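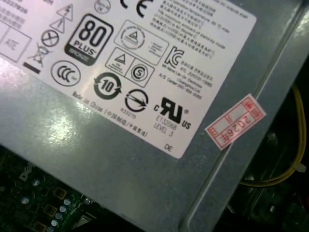

Lo que aprende una pinza cuando la dejas equivocarse

Llevo semanas queriendo sentarme a escribir esto y siempre se cruzaba algo (primero las fiestas, luego un resfriado que me ha durado más de lo que me gustaría reconocer). Pero hoy, 12 de enero de 2024, con el café hecho y la mesa a medio recoger, voy a contaros por fin en qué andamos metidos en Clakier, que varios me lo habéis preguntado por correo y os debía una respuesta un poco más larga que un «todo bien, gracias».

El proyecto se llama Stirkelia y va de desmontar ordenadores viejos con un brazo robótico. Lo bonito del asunto es que una torre de oficina es un sitio muy apretado, lleno de cables que se mueven, etiquetas que brillan y piezas que se parecen mucho entre sí. A una persona con algo de práctica le basta con meter la mano y tantear. A un robot hay que darle otra manera de tantear, y en eso se nos han ido los meses.

El método, contado como se lo conté a mi madre en Nochebuena, es el siguiente. Una persona guía el brazo por dentro de la caja y nosotros guardamos lo que ve la cámara de la muñeca junto con lo que hace la pinza. Reunimos 2000 demostraciones de esas y entrenamos con ellas un primer modelo. Después lo soltamos, y cada vez que se desvía, alguien toma el mando, corrige el gesto y devuelve el control. Esas correcciones vuelven al entrenamiento con más peso que las demostraciones limpias. La idea de corregir sobre la marcha no es nuestra, ni mucho menos; lo que sí añadimos es que el modelo tiene que predecir también cuándo va a necesitar ayuda, y pararse antes de tocar nada.

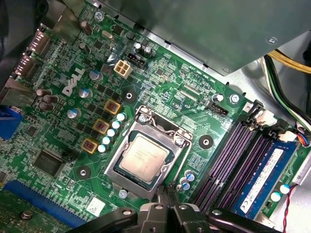
¿Por qué no usar solo las demostraciones buenas?
Porque en ellas la pinza casi nunca está mal colocada, y el modelo no llega a ver cómo se sale de un apuro. Con las correcciones aprende el camino de vuelta, que en una caja tan estrecha es la mitad del trabajo.

Y ahora los resultados, que ya oigo impacientarse a los de siempre. Hicimos 50 intentos con cada versión, siempre con la misma tarea: acercarse al zócalo del procesador, orientar los dedos y quedarse a la distancia de trabajo sin rozar los condensadores de al lado. La versión con correcciones pidió ayuda bastante menos que la primera y, cuando la pidió, casi siempre tenía razón. Donde sigue flojeando es junto a las ranuras de memoria, sobre todo si hay un módulo puesto en una y las otras están libres – se acerca bien, duda, retrocede y vuelve a dudar. Me recuerda a mí aparcando.

Otro dolor de cabeza han sido los reflejos. La carcasa metálica de la fuente de alimentación devuelve una mancha blanca de luz según el ángulo, y el modelo la tomaba por un borde. Probamos tres arreglos distintos y el que mejor funcionó fue el más tonto: variar el brillo de las imágenes durante el entrenamiento, a lo bestia. El filtro elegante que yo defendía con tanto cariño se quedó en un cajón.

En febrero probaremos el mismo modelo en Civden, con otra mesa y otras luces, y ahí veremos cuánto de lo aprendido es de verdad y cuánto es costumbre de nuestro rincón. También quiero pasar los registros al formato de Evangelista, que es un engorro pero nos ahorrará disgustos más adelante. Si alguno de vosotros ha peleado con reflejos sobre chapa galvanizada, escribidme, por favor, que leo todos los comentarios aunque tarde en contestar.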